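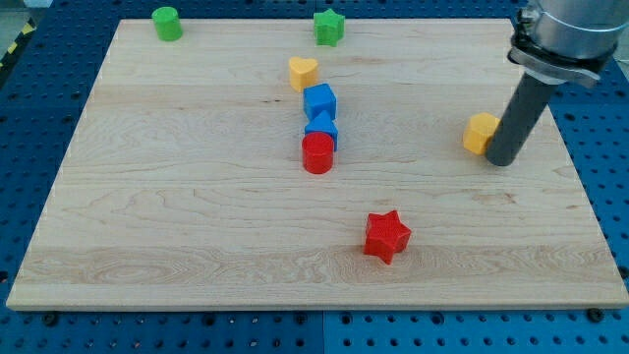 FOR IMMEDIATE RELEASE

Commissioner Nartey Asks Hernine County to Put the Drillero Contract Online Before Anybody Votes on It

GEVBERG, 15th January

Hello, everyone, and happy new year if I haven't seen you yet. This is Ewurabena Nartey, your county commissioner for Gevberg and the east side. My office usually sends these out in the third person, with me quoting myself, and I've always felt silly doing it. So I'm writing this one the way I'd tell it to you in line at the post office.

Today I filed a motion asking the Hernine County Commission to post the full Drillero water contract on the county website, every page of it with the attachments, and to leave it there for 26 days before we vote. I'd like us to hold a real public hearing in the middle of that stretch, in the evening, when people with jobs can come.

If you haven't been following along (and why would you, it's been holiday season and the agenda was posted in a corner of the website I have trouble finding myself), let me back up.

The county owns the water system that serves Gevberg, Duggan and most of the houses along the river road. We've run it ourselves for as long as I've lived here. Last May the commission asked for proposals from private companies to take over the running of it, meaning the pumps, the meters, the billing, the repair crews, all of it. The county would still own the pipes. Drillero put in a proposal, the county manager's staff negotiated with them through the fall, and now we have a contract sitting in front of us that runs to 148 pages.

I got my copy right before the break. I read it at my kitchen table with a highlighter and a lot of tea, and I want to be fair about it. There are parts I like! The company promises to replace the old meters on the Duggan side, which residents over there have been asking for at every meeting I can remember. There's a repair schedule with actual deadlines written into it. The people from Drillero who came to our work session were polite and answered what they were asked. I have nothing against them, and I'm not announcing today that I'm a no.

What I am saying is that I'm a county commissioner, I've now read the thing twice, and I still have questions I can't answer. And right now you can't help me answer them, as you aren't allowed to see it. The version on the county website is a summary. It's a nice summary, with a pie chart. It leaves out the section on how rates get set, and it leaves out the section on what happens if either side wants to walk away early.

Those are the two sections people stop me about, so let me tell you what I can.

On rates: the contract says the company can ask for an increase every year and the commission has to respond by a deadline. If we miss the deadline, the increase goes through. I asked our attorney whether I was reading that right and I was. Now, maybe that's normal. Maybe every county that signs one of these agrees to the same thing, and the commission would never miss a date. But I've sat through meetings where we couldn't get enough commissioners in their chairs to approve the minutes. I'd want to hear what folks on fixed incomes think about a water bill that can go up when we forget to answer a letter.

On walking away: there's a fee. I've been told the formula for the fee is considered sensitive, so I won't print it in a press release. I think you should be able to read it. You'd be the ones paying it.

My colleague Gobnait Phelan, who chairs the commission, disagrees with me on the timing, and I want to give her side properly, as she'd do the same for me. Her view is that negotiations need some privacy to work, that the staff spent months getting terms this good, and that if we drag things out the company could pull its offer and leave us with the same leaky mains and no money to fix them. She told me I could quote her on this: "I was elected to make decisions. People can judge me on the decision. If we reopen every line of a contract in public, we will never sign one."

I like Gobnait. We rode to the state conference together and she let me pick the radio station both ways. I just don't think she's right on this. I'm not asking to reopen every line. I'm asking that the people who drink the water get to read the deal before it's signed, in enough time to call their commissioner about it. If it's as good as she says (and it might be!), a few weeks of daylight won't hurt it.

I've also heard, mostly secondhand, that asking for this makes me anti-business, or that I'm trying to embarrass the county manager, or that I must be getting ready to run for something. I'm not running for anything. The county manager and I talk every week, and I told him about this motion before I filed it. As for business, my family ran a dry cleaner in downtown Gevberg the whole time I was growing up, and my mother never signed a lease she hadn't read out loud to my father over dinner. She used to make us kids sit through it too. I know more about commercial boiler maintenance than anyone should.

I do think something odd happens in local politics, where asking to see the paperwork gets treated like an insult to whoever wrote it. I've felt that from the other side. When I chaired the parks budget, a man from Duggan came to every meeting and asked for my receipts, and I'd go home grumbling. He found a mistake in the mowing contract, though. We'd been billed for a field the county had already given to the school district. I sent him a thank-you card and I still see him at the hardware store.

So, the details of the motion, for the reporters who've been patient with me.

The motion would direct the county clerk to post the complete contract, with attachments, on the front page of the county website, and to put paper copies in the Gevberg and Duggan libraries. Anything the attorney says is a trade secret under state law could be blacked out, but the attorney would have to say in writing why, line by line. The rate section and the early exit section could not be blacked out. Written comments would go to the clerk and be read by every commissioner before the vote. The hearing would be held in the Duggan high school gym, which has more seats than our chamber and much better parking.

I'd also like the company to send somebody who can talk about rates. The folks who came to the work session knew pumps very well, but when I asked about billing disputes they said they'd get back to me. I'm sure they will. I'd love for it to happen with a microphone on.

The motion needs a second before it can be discussed at our next regular meeting. As of this afternoon 2 commissioners have told me they're willing to talk about it, which I'm taking as good news. I won't name them here, they can speak for themselves. If your commissioner isn't me, please call yours. Be nice about it. The people answering the phones didn't write the contract, and they're getting a lot of calls about snow removal too.

For my own constituents, I'm holding open hours at the Gevberg library, in the back room past the large print books. I'll have my marked-up notes with me, minus the parts I'm not permitted to share, and I'll go through whatever I can. Bring your water bill if you have one handy. A few people brought theirs last time and it helped me understand how the service charge is figured on the older accounts, which is a separate headache that I'll write about some other day.

I should add that nothing in this motion changes your water service now. Your bill goes to the same address, and the number to call for a broken main is the same one on your refrigerator magnet. I've had a couple of worried messages from folks who thought the switch had already happened. It hasn't. No vote has been taken and no money has moved.

And if you're in favor of the Drillero deal, I want to hear from you just as much. One of the best letters I've gotten so far came from a retired plumber who thinks the county should have done this ages ago, and he listed every valve he'd ever replaced on Duggan Hill to prove it. I read all of it. It's in the folder with the others.

Reporters who'd like a copy of the motion can ask for one at the commission office in Gevberg, and I'm happy to talk by phone most afternoons. Please leave a message if I don't pick up. I do call back, though sometimes it's during dinner.

Ewurabena Nartey
Commissioner, Hernine County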